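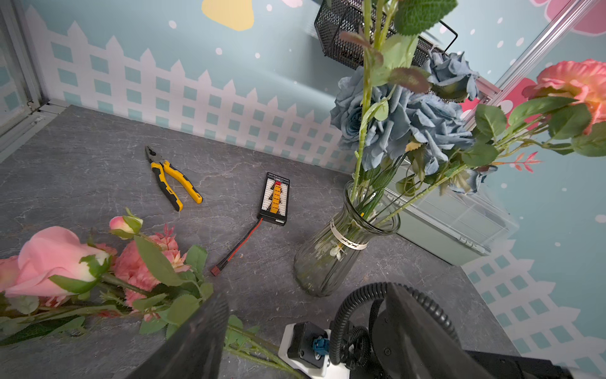
Chapter 6
Glass: Melting, Breaking and Melting Again

Glass is cheap, heavy and easy to make in large amounts. It is also hot work. The sand, soda ash and limestone that go into a furnace have to be held well above 1,106 degrees Celsius before they turn into a clear, even melt, and most furnaces still burn natural gas to get there. A second source of emissions is the raw material itself: when limestone and soda ash are heated, they give off carbon dioxide.

Broken glass, called cullet, has already given off that gas. It also melts at a lower temperature than fresh ingredients. A plant that uses more cullet therefore saves twice, once on fuel and once on chemistry.

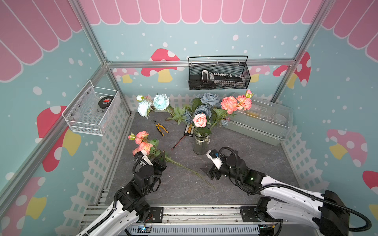

Figure 6.1 Clear glass vase tied with twine, holding artificial flowers.

The trouble is supply. Bottles come back mixed by color, with caps, labels and bits of ceramic among them. Window glass often goes into landfill with the rest of a torn-down building, or gets crushed for road base. Neither use replaces any new glass.

Section 6.3 follows one town, Sokthorpe, and its bottle plant, run by Arkis. The furnace there took 35 percent cullet when Detlef Brandes first studied it. We will work through his energy balance line by line, using a batch of 2,000 kilograms - small enough to check by hand. Section 6.4 turns to refilling, where the bottle is washed and never melted at all, and compares the Macaraeg and Zakon deposit systems.
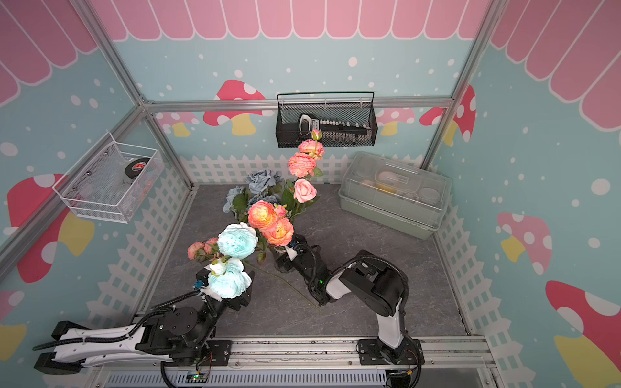

Figure 6.2 Two robot arms at a marbled tabletop, one holding light-blue and peach-pink artificial flowers.

Before you start, review the units in Chapter 2 and the heat capacity table on page 398. You will need both for the problems at the end of Section 6.2.

6.1 What happens in the furnace

A glass furnace runs day and night for years. Letting it cool can crack the lining, so it burns fuel even when orders are low.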